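旧台式机换硅脂、理线，机箱要不要放平了弄？

楼主 槽钢上的猫
家里一台老台式机，黑色机箱，最近开机十来分钟风扇就开始吼，进系统看温度也偏高。打算拆开清一遍灰，硅脂换掉，顺便把里面的线理一理。以前都是立着拆，拧散热器的时候总觉得主板在往外弯。想问问大家是立着弄还是放平了弄，桌面有什么讲究没有。
另外内存有一条是后来加的，拆散热器之前要不要先拔下来？

2楼 Nesmont
放平。侧板拆掉，开口朝上，主板就是水平的，散热器往下压的力由铜柱承着。立着拧四颗螺丝，手一松散热器就歪，硅脂抹得再匀也白抹。

3楼 老许修机
立着也不是不行，我店里一天好几台，基本都立着。看散热器大小。下压式的小散热，立着两分钟搞定。塔式的我才放倒。
内存不用拔，别碰它就行。

4楼 Tondstead
不同意楼上。内存插槽就挨着CPU座，拆散热器的时候手肯定要从那边过，拔下来也就几秒钟。我碰坏过一条，卡扣那头磕掉一个小电容，后来开机一直报警，查了一晚上。

5楼 老许修机
回4楼，你那是手重。内存插拔次数多了接触不良的我也见过不少，擦金手指擦到烦。能不动就不动，这是我的习惯。

6楼 槽钢上的猫
谢谢各位，那我先放平。桌子呢？家里只有一张餐桌，铺着桌布，下面垫旧毛毯行不行？

7楼 iveta_z
毛毯别用，掉毛，冬天还起静电。机箱直接放硬桌面上就可以，怕刮花垫块硬纸板。
我的顺序贴一下，供参考：
先关机拔电源线，按几下开机键放电。
侧板拆下来放到别处，别靠在桌腿上，我踩弯过一块。
线先拍照再拔，尤其是前面板那几根小跳线。
散热器拧松要对角来，一次半圈，拧完左右轻轻转一下再往上提，不要硬拽。
旧硅脂用无绒布蘸酒精擦，擦到顶盖能反光为止。

8楼 Nesmont
补充一下线的问题。很多老机器的线是从电源那边直接搭过主板的，正好盖在内存和CPU附近，机箱放平以后这些线会往下塌，挡手。先用扎带或者魔术贴临时拢到一边再动散热器，不然你一只手扶线一只手拧螺丝，很别扭。
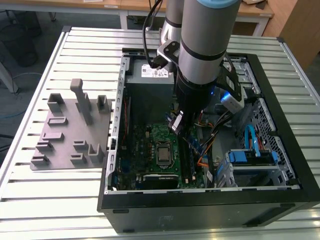
魔术贴比扎带好，弄完还能重新调。扎带剪的时候容易剪到线皮，剪下来的小头也爱掉进机箱里，掉了一定要找出来。硬盘的数据线比较硬，别折死弯，顺着它自己的弧度走就行。显卡如果挡着下面的插针，可以先拆，不挡就留着，能少拆一样是一样。

9楼 Tondstead
同意魔术贴。我买过一卷2,000毫米长的，自己剪着用，两台机器理完还剩一大半。

10楼 老许修机
老机箱没有背线空间，你们理得再漂亮，侧板一盖谁也看不见。线不碰风扇、不压住内存，就够了。我给客户弄，理线最多花10分钟。

11楼 iveta_z
回10楼，自己的机器慢慢弄没关系，又不收工时费。而且线拢好了，下次清灰拿刷子扫一遍就行，不用再一根根拨开。

12楼 槽钢上的猫
再问一个，散热器拿下来以后，CPU就那么露在插座里，要不要把它也取出来看看针脚？我看有的教程会取。

13楼 Nesmont
没问题就别取。压杆压着的时候直接擦顶盖，酒精少蘸一点，别流到边上去。溢到座子旁边小电容上的旧硅脂，拿棉签慢慢挑，挑不干净也不要拿硬东西刮。

14楼 Toltavholm路人
有个情况要提醒，有些平台的CPU会粘在散热器上，一提就连根拔起，针脚容易弯。先开机跑几分钟，硅脂热了软一点，关机断电再拆，会好提很多。

15楼 老许修机
这条对，我赞成。老硅脂干了跟胶水一样。

16楼 槽钢上的猫
回来报告。昨晚弄完了，放平确实顺手。内存最后还是拔了一条，靠CPU近的那条，另一条没动。硅脂干得像粉笔灰，擦了好几遍。线用魔术贴拢在一侧，不算好看。
现在待机比以前安静多了，满载还没跑。盖侧板的时候发现少一颗螺丝，地上找了半天没有，先用三颗凑合着。

17楼 Tondstead
那颗螺丝你把机箱立起来晃一晃听听，别通着电在里面滚。

18楼 槽钢上的猫
晃了，没声音。早上在拖鞋里找到了。

19楼 老许修机
拔一条留一条，你这是两边都不得罪。满载跑完把温度发上来看看。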